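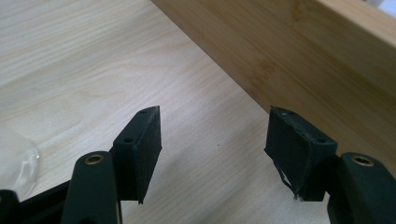 Bamboo board on a pale wooden tabletop.

Meto Breath Alcohol Monitor, home unit
29th April, by Chrysikopoulos

The Meto is a breath monitor for people in outpatient alcohol recovery who report readings to a clinic. I have used one since February, 52 tests in all, on the schedule my program set.

Startup takes 17 seconds. You blow until the tone stops, then wait for the number. The unit stores 200 readings with the time of each. Export is by cable only, as a plain table that my counselor could open without extra software. The older Rernent I had before held 100 and lost them when the battery ran flat. The Meto kept its log through two battery changes.

Weak points: the screen is hard to read in daylight, and the mouthpieces fit loosely after a few washes. The manual says to wait after eating or using mouthwash but puts this on the last page. Ask your clinic whether it accepts this model before paying. Mine did, some want a unit with a camera.

Rating: 4 out of 5.

Comments

dlk: Does it work with the Sustport app?
Reply from author: No. Cable export only.

rowan_t: Same problem with the mouthpieces. Buy the spare pack.

p.m.: My program turned it down, no photo at the time of the test. Sent it back.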